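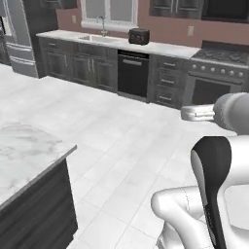 Kavitha Rodrigues
Home and Property Writer

The kitchen at the back of Yamuna Iyengar's house in Zilldale took 41 weeks to finish. The contractor's first estimate was 12. She cooked on a camping stove in the garage through most of the winter and washed dishes in the bathtub.

"I knew it would run over," she said. "Everyone says it will. I figured a month."

Iyengar, a dental hygienist with two teenage sons, is one of a growing number of homeowners in the older parts of town who have decided to renovate instead of move. Houses in Zilldale sell quickly and there are few of them. The streets near the river were built up in one long push after the war, and the kitchens were made small, closed off, and wired for a refrigerator and a toaster.

Opening one up means finding out what is inside the walls. At Iyengar's house it was a vent stack nobody had drawn on the plans and a length of galvanized pipe so narrowed by rust that a pencil would not fit through it. The stack had to be moved before the wall could come down, and moving it required a second permit.

Gediminas Navickas has worked on houses in the area for most of his career and runs a five-person crew out of a yard in Redgate. He no longer gives a finish date over the phone.

"I give a start date and a price for demolition," he said. "After demolition I give the rest of the price. Some people hang up. That's fine, they call back in the spring."

His crew does eight or nine kitchens a year. The delays, he said, are mostly not in the building work. Cabinets are ordered before the final measurements and come back wrong. Countertops cannot be templated until the base cabinets are fixed in place, and the stone shop then needs two to three weeks. If the sink is swapped for a bigger one during that time, the clock starts over.

Money is the other part. Jagadeesh Salian, a loan officer who handles home improvement borrowing, said the typical applicant asks for the amount on the contractor's quote and nothing more. He suggests adding 15 percent for a newer house and 25 for one built before 1960. Few take the advice the first time.

"They come back in month four," Salian said. "By then they have no kitchen, so they take whatever rate we offer."

Some owners have gone the other way and cut the job down. Mogens Thorlacius, a retired surveyor who lives on Trundardale Road, kept his walls, his pipes, and his original birch cabinets. He had the doors sanded and painted, replaced the floor, and put in a new range. The work took 53 days, and he did the painting himself.

"I measured the room and it came to 128 square feet," he said. "My wife and I raised three children out of it. I did not see why two people needed more."

He does admit to one regret. The old window over the sink sticks, and he left it alone to save money. He now opens it with a paint scraper he keeps on the sill.

Navickas said he would like to see more jobs like that one, though they pay him less. He tells customers to live in a house for a full year before changing the kitchen, so they learn where the afternoon sun lands and which drawer everyone reaches for. He also tells them to decide on outlets early. Moving an outlet before the drywall goes up costs very little. Moving it after the backsplash is tiled can cost several hundred dollars.

Iyengar's kitchen was signed off in January. The final bill was roughly a third over the quote, most of it for plumbing. She has kept the camping stove, and her sons still use it in the garage. The inspector has asked for one more visit to look at the vent over the range, and she is waiting for the office to call with a time.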